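The planner had been failing on the bottom drawer for two months, and Kenji Lindgren loved it more every day.

"It thinks the knob is a wall," he told the empty office at Wosteck. He had the log up to line 1,279, where the same path had been proposed and thrown out again. Reach, collision, retreat. Reach, collision, retreat. What a stubborn, careful little program!

He had named it Rular, after the village where his grandmother kept a shop with a cabinet that went up to the ceiling. She could open any drawer in it with her back turned, a hip here, a finger there, still talking to the customer. He used to sit under the counter and try to guess which one she'd go for next.

The people upstairs wanted to buy Futance and be done with it. Futance was fine. Futance would open 84 drawers the same way and stop dead at the next one. Kenji had until morning to show them something better, and it was nearly two, and his tea had a skin on it.

So he tried the silly idea. He let the contact check go soft for the last stretch, just there, just near the knob, so that touching was allowed if it was gentle. It was four lines of code. He set 200 runs going and walked round the desks with his hands on his head.

When he came back the first one was waiting for him on the screen.
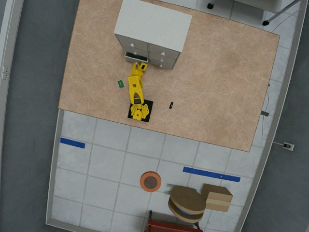 He said a word his grandmother would not have liked and then he laughed out loud. He played it again. He played it slower, with the force plot underneath, and the curve was lovely, a small shy bump and then a long easy slope. Reach, touch, pull!

He rang Kragh, the night porter, because somebody had to be told.

"A drawer," said Kragh.

"The bottom one!"

"Has it got anything in it?"

Kenji looked. He had never thought to put anything in it. He pulled his chair in, opened the scene file and began to type, starting with a ball of string.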